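Testside Toys and Play Forum > Play Food and Pretend Kitchens > Storage and care

Thread: Wooden play food on a shared table - how do you store and clean it?

gillik_parent
Posted in January
We have a work table that doubles as the play table on some days. The play food has slowly spread across it and I would like to get it under control before we add more. At the moment there is one small tray, one toy pot and whatever fruit and vegetables have not gone missing. The rest of the table is taken up with tape, pencils and the usual stuff that lands on a table.

Questions:
What do you keep the small pieces in so that they are easy to put back?
Do you wash painted wood or just wipe it?
Is it worth buying one of the boxed sets, or is it better to pick up single pieces?

I was looking at the Votholm set, which is 24 pieces and comes in a carton with a lid. The Bako one has more pieces but they looked small in the listing.

maplecounter
Reply 1
We have the Votholm set and have had it for 4 years. The paint has held up on everything except the eggplant, which gets chewed. The carton did not last. The lid split at the corners in the first month and I put everything in a dishpan after that.

For cleaning, damp cloth with a drop of dish soap, then dry it right away with a towel. Do not soak it. We soaked a slice of bread once and the grain came up and it has been rough ever since.

tworowsback
Reply 2
Single pieces. The boxed sets are always half things no kid picks up. Ours had a leek and a piece of cheese that never left the bin. If you buy singles you end up with carrots, tomatoes, eggs and something to cook them in, and that covers most of the play.

maplecounter
Reply 3
I don't agree with that. Ours play store more than they play cooking, and for a store you want variety. The leek gets sold every day. It depends on the kid.

tworowsback
Reply 4
Fair, if they play store. Ours never did. They put everything in one pot and stir it.

gillik_parent
Reply 5
Mine are pot stirrers too, mostly. The tray is the part I would like to keep using. It's the right size for a few pieces and it can be carried to the shelf as it is.
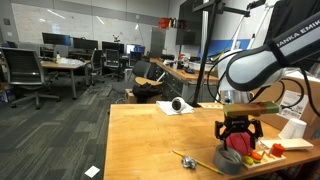 The table as it stands. Carrot on the tray, orange pot behind it.

I'm thinking of leaving the tray where it is and moving the tape and the pencil to a cup or a drawer. The cardboard box on the right could hold the rest of the food, but I don't love a shipping box as permanent storage.

hallcloset
Reply 6
A shipping box is fine. Cut the flaps off so they don't fold back in, and tape the top edge all the way around so it doesn't go soft. You have the duct tape sitting right there. I've got one that held blocks for two years before it sagged.

maplecounter
Reply 7
Peel the label first, or cover it. It will collect crumbs around the edges and look dirty long before the box is worn out.

oldpinefloor
Reply 8
I would be more careful about the ball of foil than the box. If there are small kids at that table, they will put foil in their mouths. It tears into little bits. We use it as pretend baked potato for the older ones and it goes in the trash at the end of the day.

gillik_parent
Reply 9
Good point on the foil. It will go.

tworowsback
Reply 10
Foil as a baked potato is a good idea though. We used a sock.

brightshelf
Reply 11
On the tray question. I run a small playroom and we have tried most things. Trays work if you keep one tray for one kind of play. Our rule is that the tray gets the food, the pot and one cup, and if it doesn't fit on the tray it goes back to the shelf. The kids can see when it's full. With an open bin they dump the whole thing out to find the carrot.

What I would change on your table is the shape of the tray. Yours looks flat, like a cutting board, and round pieces are going to roll off when a kid carries it. Get one with a raised edge. The Gillik trays have a lip and they stack. Ours have been through plenty.

hallcloset
Reply 12
Or glue a strip of wood around the one you have. Half-inch square trim, wood glue, clamp it overnight. Costs next to nothing.

brightshelf
Reply 13
That works too. Sand the corners well. Trim from the hardware store has sharp ends.

maplecounter
Reply 14
A lip makes it harder to wipe. Crumbs and dried play dough get into the inside corner and you need a toothpick to get it out. I went back to flat for that reason. If things roll, put a dishcloth down on it first.

brightshelf
Reply 15
Never had a problem, but we don't allow play dough near the food.

maplecounter
Reply 16
We try not to. It gets there.

kettleandcrate
Reply 17
Is the pot wood or metal? I can't tell from the picture. If it's wood, check the knob on the lid now and then. Ours was held on with a short dowel and it came loose. It's the size of a grape, so I took it off and put it back with a screw from the underside and a bit of glue. Metal ones usually have the knob screwed on from the factory but they dent.

gillik_parent
Reply 18
I'll check the knob tonight. It was secondhand and came without any packaging, so I can't tell you the brand.

oldpinefloor
Reply 19
For the cleaning question, I agree with the damp cloth. I'll add that after a stomach bug went through our house I wiped everything with white vinegar and water, half and half, and let it dry on a rack with the window open. The colors stayed. The smell was gone by the next morning.

Once the paint starts to chip I sand the spot with 200 grit and leave it bare with a little mineral oil. I don't repaint.

tworowsback
Reply 20
Vinegar took the shine off ours. It may depend on the finish. Try it on the bottom of something first.

kettleandcrate
Reply 21
Same here, it went dull on the red pieces only. The Bako ones, if it helps anyone. And they are small, you read the listing right. The egg fits inside a toilet paper tube, so I kept that one up high until the youngest turned three.

gillik_parent
Reply 22
That settles the Bako question for me, thanks. I'm going to skip both sets for now and buy singles. A second tomato and a couple of eggs would do it - the tomato is the one they argue over.

Plan so far is to cut down a box for the extras, keep the tray for whatever is in use, and find somewhere else for the tape and pencils. I may try the trim.

hallcloset
Reply 23
If you do the trim, leave a gap at one corner. Then you can tip the crumbs out and everybody in this thread gets what they want.

maplecounter
Reply 24
I could live with a gap.

brightshelf
Reply 25
Make the gap smaller than the smallest piece you own.

gillik_parent
Reply 26
Will do. The knob on the lid is tight, by the way. I pulled on it pretty hard and it didn't move. I'll post again when the tray has its edge.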